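给小工作台配一套机械臂，预算到底怎么排？我的笨办法全写在这儿了

上个月发了那篇讲夹爪选型的文章以后，后台问得最多的居然是钱：第一笔该花在哪儿，留多少余量，单子怎么写才批得下来。我自己前后排过三次预算，头一次排得一塌糊涂，第三次才算像样，所以这篇就按第三次的顺序来讲。金额都是我自己单子上的，单位是欧元，各位按自己那边的行情换算哈。

先说我的情况：一张台子，一只轻型机械臂，末端是多指手，腕部带一个小相机，干的活是拿细小、带线的零件。你要是搬箱子码垛，后面关于手指和相机的部分可以跳过，前两步照样能用。

第一步，先写动作，别先看型号

我知道逛型号很快乐（我能逛一晚上），可是请先拿张纸，把要它干的事写成一句一句的短句。“从上方接近”“捏住扁的小件”“抬起来的时候不扯线”，就这么写，越土越好。写完以后在每句后面标两样东西：手要伸多远，旁边有什么会挡路。

我第一次漏的就是“旁边有什么”。臂展算得好好的，结果台上立着的东西把手腕的路线堵了一半，最后只好把底座挪位置，重新打孔，白白多花了一个周末。所以现在我会拿硬纸板剪一个跟手掌差不多大的块，用手拿着在台面上走一遍动作。很傻，但是很管用！

第二步，把单子分成“买一次”和“一直买”

买一次的：机械臂、末端手、控制柜、相机、台子和底板。

一直买的：指尖垫、线缆、扎带、螺丝、备用接头，还有软件授权（如果是按年收的）。

两类一定分两张表。混在一起的话，审批的人一看总数就皱眉头，然后从最便宜的那些行开始砍，砍掉的偏偏是你每个月都要用的。我第二次预算就是这么被砍的，备用线缆全没了，后来坏了一根，等货等到我都快把那台机器盖上布当架子用了。

第三步，末端手单独询价

很多人习惯买“臂加手”的套餐，省事是省事，可是报价单上看不出手到底值多少。我这回问了两家，Varker和Flammont，要求他们把手、法兰转接件、线缆分开列。Varker的转接件报280，Flammont的包在手里面不单列，我又写信追问了一次才拿到明细。追问的时候就直接写“请列出每一项，包括附送的”，不用客气，人家见多了。

多指手比两指夹爪贵不少，值不值要回去看第一步那张纸。要是你写的动作里全是“夹住方的东西”，两指足够了，省下来的钱拿去买相机。我那张纸上有扁的，有圆的，还有拖着线的，两指试下来老是打滑，这才咬牙上了多指。

询价的时候顺便问清这几件事：
指尖垫能不能单独买，一包几个；
坏一根手指是换手指还是整只返厂；
返厂期间有没有替换机；
线从哪一侧出来，最小弯曲半径多少。

最后一条特别容易忘。线从哪侧出，直接决定你手腕能不能转到想要的角度。

第四步，腕部相机和灯一起算

相机本身不算太贵，我那个连支架769。麻烦在后面：离得近了，前面的大东西糊成一片；零件要是光面的或者透明的，反光一上来，什么算法都白搭。所以请给灯留一行，再给遮光留一行。我问过Tetteh Boateng，他在Plarnside那边装过不少台子，他的建议是先借灯再买灯，漫射的、侧打的都试一圈，确定了再下单。我照做了，省了一盏买错的灯。

另外最近对焦距离一定要看！我见过有人按分辨率挑相机，装到腕上才发现手指尖那个位置正好对不上焦，只好再买一个加长支架，结果支架又撞到台上的东西。

第五步，给“落地”留钱

落地就是机器到货到能干活中间的那一段。我的第三版预算里，这一块总共1,844，包括底板加工、走线槽、急停按钮、一天的上门调试，还有一笔谁也说不清会用在哪儿的零花。调试那天建议你自己全程站在旁边，Varker来的工程师改坐标系的时候我拿手机全录下来了，后来翻出来看了不知道多少遍。

余量怎么留？Marichka Lytvynenko帮我看过表，她的意见是余量别平均撒，集中放在你最没把握的那一项。我最没把握的是线缆和指尖垫，就把余量都写在那两行旁边，并且写明了用途。审批居然一次就过了，问都没问。

第六步，排时间

时间表跟预算表放一起看，不然很容易出现臂到了手没到，或者手到了转接件还在海关的情况。我六月下的单，交货期写的是最多10周，我就按10周排，提前到了算赚的。顺序上先订转接件和底板（这两样最容易拖），再订手，最后才是相机和灯。软件授权等机器通上电那天再激活，早激活一天就白烧一天。

还有，留出试拿的日子。拿真的零件去试，别拿木块。带线的零件尤其要多试，接近的角度差一点，线就会蹭到手指，这种事在仿真里基本看不出来，我是到了真机上才老老实实把下降速度调慢的。

单子我用的是Agbayani那个表格模板，自己加了两列，一列写“坏了怎么办”，一列写“谁来换”。有人想要的话留言，我整理干净了再放上来，现在里面还全是我骂供应商的备注……

下一篇打算写指尖垫的更换周期，我手上已经攒了一小盒磨秃的，等我拍完再说。

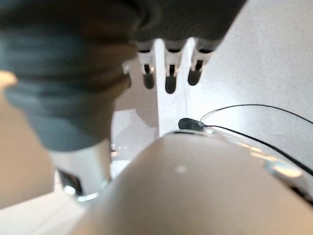
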